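From the Pantry Shelf

Warnholm Food Co-op members will have noticed that the bulk aisle was closed for most of Tuesday. The short version is that beans are round, or near enough, and our floor slopes toward the freezers.

The longer version involves the bottom row of bins, which were moved up a shelf in August so that small children would stop putting their arms in them to the shoulder. The children have adapted. They now use the step stool. Volker Ackermann, who has run the dry goods order for nine years and takes these things personally, would like the stool returned to the office after use — every use, including yours.

Sweeping up beans calls for a certain temperament. A stiff brush sends them under the shelving, where they join their ancestors. Go slowly, keep the lip of the pan flat to the floor, and make short strokes toward yourself. Dustpans with a rubber edge are worth the extra 3 dollars.

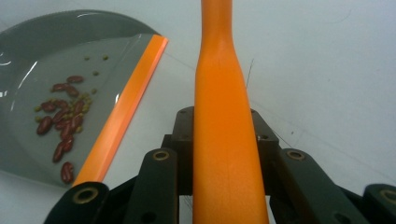 Kidney beans and some smaller green company, in the dustpan.

Anything that has touched the floor goes to the compost, and no, you may not have it at a discount. Finn Lenz did ask whether he could take a few of the red ones home to use as bingo markers, and after a discussion longer than the subject deserved, he was told yes.

The lids on bins 1 to 9 now have clips. Press down until you hear the click, then press again, as the first click is optimistic. If you find a stray bean at home in your shoe or cuff, please keep it.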